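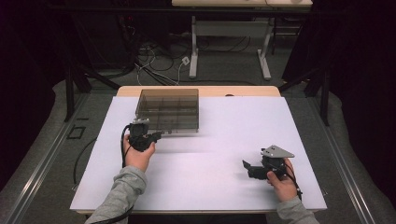

Voyle Users Board > Sleep Therapy > Equipment and Data

Thread: AHI of 2 on the machine, 285 minutes of usable oximetry - which do I trust?

dunmore_pap
Tuesday I exported a full night from the Voyle and lined it up with my Bullik wrist oximeter. The machine reports an AHI of 2. The oximeter shows clusters of desaturation between 3 and 5 a.m. that don't match any flagged event. Only 285 minutes of the oximetry passed the quality filter, the rest was marked as motion. Pressure is fixed, nasal pillows, no mouth tape. Is the machine missing events, or is the oximeter wrong?

flowlimit
Could be either. What is the leak rate in that window? If the large leak flag is on, the Voyle stops scoring and the AHI for that stretch means very little. Zoom in to two-minute segments and look at the flow waveform itself before you look at any summary number.

dunmore_pap
Leak is flat until 3:10, then rises and stays up. It doesn't cross the large leak line. Flow looks rounded off on top for long stretches.

flowlimit
Flattened tops suggest flow limitation. It isn't scored as apnea or hypopnea unless the amplitude drops far enough for long enough. You can have a low AHI and still have a lot of it.

K_Arbor
Disagree with going straight to flow limitation. Check the clocks first. The Bullik sets its time from the phone and the Voyle keeps its own. Mine drifted several minutes after the November time change and I spent a week chasing desats that "didn't match" events. They matched fine once I shifted the trace.

flowlimit
Clock drift moves events, it doesn't remove them. He says there are no flags in the whole 3 to 5 window.

K_Arbor
He says none that match. Not the same statement. dunmore, are there any flags at all in those two hours?

dunmore_pap
Two. Both hypopneas, both around the start of the leak. I compared the clocks this morning and the Voyle is running four minutes slow. With the shift applied, one cluster lines up with the hypopneas. The others still don't line up with anything.

ridgeline44
Does the machine record position? Supine REM toward morning is the usual suspect. Also, how deep are the desats? A drop from 96 to 93 on a wrist unit wouldn't get my attention. A drop into the 80s would.

dunmore_pap
No position data. Lowest reading is 89, most are 91 or 92.

ridgeline44
Then keep recording. One night is not a trend. Repeat it with the finger probe if you have one, it loses less to motion than the wrist strap.

K_Arbor
Stungate will read the raw files from both devices and let you set an offset per device. Free version is limited to 4,000 rows, so trim to the window you want or resample first.

flowlimit
I still wouldn't change pressure on this. Take the waveform screenshots to whoever wrote the prescription and ask if an in-lab titration makes sense. The Priltamum clinic accepts exported data if you send it ahead of the visit, others will only look at their own download.

dunmore_pap
Finger probe ordered. Will post three nights with the offset corrected and leave the pressure where it is.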